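The open grid: wire baskets and the fruit that never ripens

Last updated 20 January 2025
Reading time: 5 minutes

A wire basket is mostly gaps. The material in it is a few metres of steel rod, cut, bent and welded at the crossings, and what the buyer pays for is the spacing between one rod and the next. If the spacing is too wide, a lime drops through or wedges. Bring it in too close and the basket becomes heavy, slow to clean and expensive to weld, with no gain for anything larger than a cherry.

Most baskets sold for kitchen and shop use follow the same plan. A heavier rim rod carries the load and gives the hand something to hold. Uprights run down from it to the base. The floor is a grid of lighter rods laid in one direction with cross rods welded beneath or over them. Some makers add an intermediate rail partway up the wall, which stiffens the sides and stops tall items from spreading the uprights.

The Netmont 300 is typical of the middle of the range. It measures 300 mm along the rim and 286 mm across, and the floor rods are set at a 20 mm pitch. On our scale it weighed 703 g empty. The pitch is a sensible figure. A lime, the smallest fruit most households buy singly, sits across two or three rods and does not settle between them. Shallots will sit well enough. Garlic cloves, once separated, will not stay in.

Shape of floor matters as much as pitch. On a rectangular grid, where the cross rods are further apart than the floor rods, an oval fruit tends to turn until its long axis lies along the channel between two rods. Lemons do this readily. Round fruit has no preferred direction and stops wherever the slope or its neighbours stop it. Peppers, with their lobes, stand on three or four points and are the most stable thing in the basket until something leans on them.

Wall angle is the second variable. A vertical wall gives the greatest volume for a given footprint. A wall that slants outward lets baskets nest for storage and makes it easier to lift out the lowest item, at the cost of a smaller floor. Where two baskets share a counter, one with upright walls and one with sloped, the upright one should take the heavy round goods and the sloped one the long ones, as a cucumber will lie against a slanted side without rolling back.

Anyone arranging a display or testing a layout has a practical difficulty, in that real produce changes. It softens, marks, loses water and has to be replaced. Artificial produce holds its size and colour indefinitely, and a basket filled with it on a Monday can be compared with the same basket a month later.

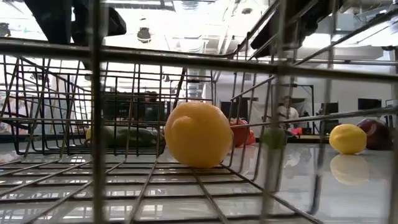
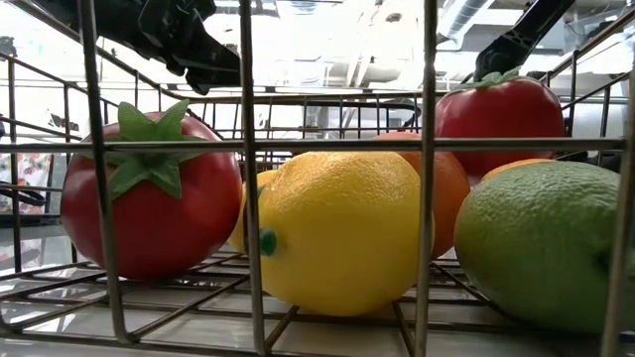
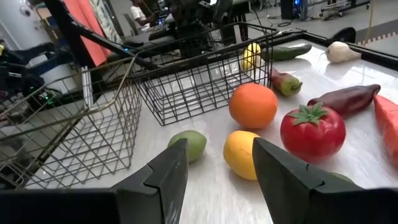

Wire baskets, with fruit and vegetables on a glossy table.

DOREEN LUSK
Contributing editor, household goods

The quality of artificial fruit is judged first on surface. Citrus is the hardest to get right. A good lemon has a dimpled peel, and the dimples should vary in depth and spacing as they do on the tree. The one in the second picture has a textured peel of this sort and a small green nub at the tip. Limes need a finer, pebbled surface and some mottling in the green. A flat single green is the commonest fault in cheap sets, and it shows at any distance.

Tomatoes depend on the calyx. It is normally a separate part, fixed at the crown, with pointed leaves radiating from the centre. It is also the part that fails. The leaves catch on wire when the fruit is lifted at an angle, and repeated catching loosens the joint. Jurić, a supplier with a counter in the Istgate trade hall, sells replacement calyxes by the bag, and they can be fitted with a small amount of clear adhesive. Allow a full day before handling.

Weight is the second test. Artificial fruit is generally lighter than the real article, and this affects how it behaves in an open basket. A real orange placed on top of a lemon will push it down and sideways until both are wedged. A light substitute may simply perch there. A trial load of artificial produce therefore tells you about volume and access, and very little about settling. Stacked heights measured with it should be treated as upper limits.

Weighted ranges exist. The Nurness line, stocked for the first time last December, has a filled core in the apples, oranges and aubergines. We found the apples convincing in the hand. The aubergines were less so, with the mass concentrated at the thick end, so that they tipped when laid across a rim.

The surface under the basket deserves more attention than it gets. Fruit laid directly on a gloss top has very little to hold it, and an oval fruit on its side will roll about its long axis with a light touch. Gloss also reflects. A yellow lemon on a pale polished table has a second lemon beneath it, as the first picture shows, and strong overhead lamps will put bright patches among the colours. For a shop window this may be welcome. For sorting work, or for any task where the edge of an object has to be judged by eye, a matt mat is the better choice.

Bare rod ends will mark a soft top. Check that the base rods finish in a closed loop or are capped, and run a cloth along the underside before first use. If the cloth snags, so will the table. Coated rod is kinder to surfaces but the coating chips at the welds, usually at the corners of the rim, and rust begins there.

Cleaning is simple for both. Baskets should be washed in warm water with washing-up liquid, brushed at the crossings and dried upside down. Artificial fruit should be wiped with a damp cloth and never soaked, as water enters at the calyx or stem and is slow to leave. Store the pieces in one layer, tomatoes with the leaves upward, out of direct sun.

Comments (4)

gridandgauge
The pitch figure is measured centre to centre, I assume? The clear gap would be less by one rod thickness.

hallwaygreengrocer
We use the sloped kind for cucumbers and have done for years. Leeks are no good in them, too long.

istgate_reader
Bought the calyxes. Two sizes in the bag, the smaller ones suit cherry tomatoes only.

potting_shed_4
Can the Netmont go in a dishwasher? Mine has gone brown at one corner.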